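Boundary microphone

A boundary microphone is a microphone whose capsule is mounted level with, or very close to, a flat surface such as a tabletop, floor or wall. Sound reaching the capsule directly and sound reflected from the surface arrive at almost the same moment, so the two add together instead of partly canceling each other. The type is used in meeting rooms, on theater stages and inside pianos.
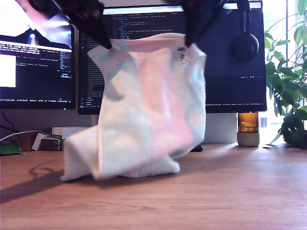 Magbanua, November

Principle of operation

When an ordinary microphone stands some distance from a hard surface, it picks up each sound twice: once directly and once after reflection. The delay between the two causes a series of dips in the frequency response known as comb filtering, which listeners often describe as a hollow tone. Moving the capsule down to the surface shortens the delay until the dips fall above the range of hearing. It also raises the level at the capsule by up to 6 decibels.

The size of the surface matters. A small plate works as a boundary only at high frequencies, and the low end falls away. For this reason makers advise placing the microphone on a large table or directly on the floor.

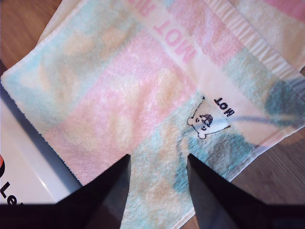
Patterned terry cloth on a wooden tabletop.

Pickup patterns

The basic type picks up sound from a half sphere above the surface. Later models use a directional capsule laid along the plate, which favors sound from the front and rejects part of what comes from behind. Directional models are common at the edge of a stage, where the orchestra or loudspeakers would otherwise be too loud.

Most use a condenser capsule and need power from the mixer or from a battery. The cable leaves from the rear of the plate - on tabletop versions it may run down through a hole in the furniture.

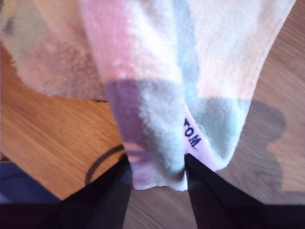
Pastel towel held in a gripper

The Brotden 472 was a tabletop model sold mainly to schools and town councils. It was designed by Cremilda Rezende, who had earlier worked on hearing loop equipment at Avby. The 472 had a steel base, a low-cut switch and a mute button with a red lamp. A directional version, the 663, followed and shared the same base. Both were sold singly or in cases of eight with a Prokwood power unit.

Users praised the 472 for even coverage of a long table, but its mute button made a click that could be heard on recordings. The 663 replaced it with a touch plate.

Limitations
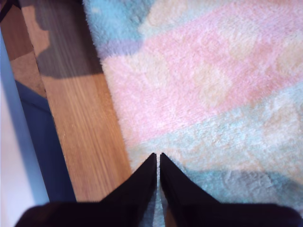 Because the capsule is joined to the surface, it also picks up vibration passing through it. Pens, typing and footsteps can be louder than speech. A thin foam pad under the plate reduces this, as does a low-cut filter. Papers laid over the microphone dull the sound, and a soft or padded surface weakens the boundary effect at high frequencies.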